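Prernaren garment folding set – known fault: grip force not released

Status: open. Affects knit items only. Woven items are not affected.

During folding, the gripper controller can miss the open command while the fingers hold a small pinch of cloth. The arm then starts its next move with the fingers still closed and drags the garment. The fault was logged in 7 of 30 knit episodes. Those episodes carry the flag grip_hold and should be left out of training. 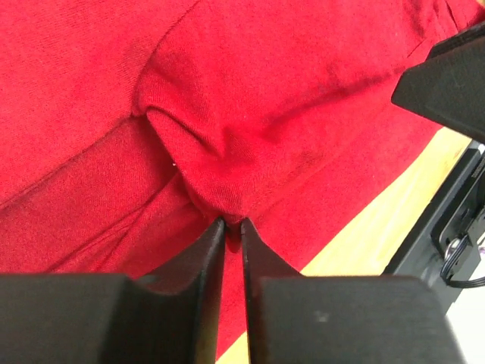 Nayara Moura replied that the flag is set 2 seconds late on firmware from before January – trim by the command log, not by the flag.

Workaround: set the open retry to 4 and keep the emergency stop within reach.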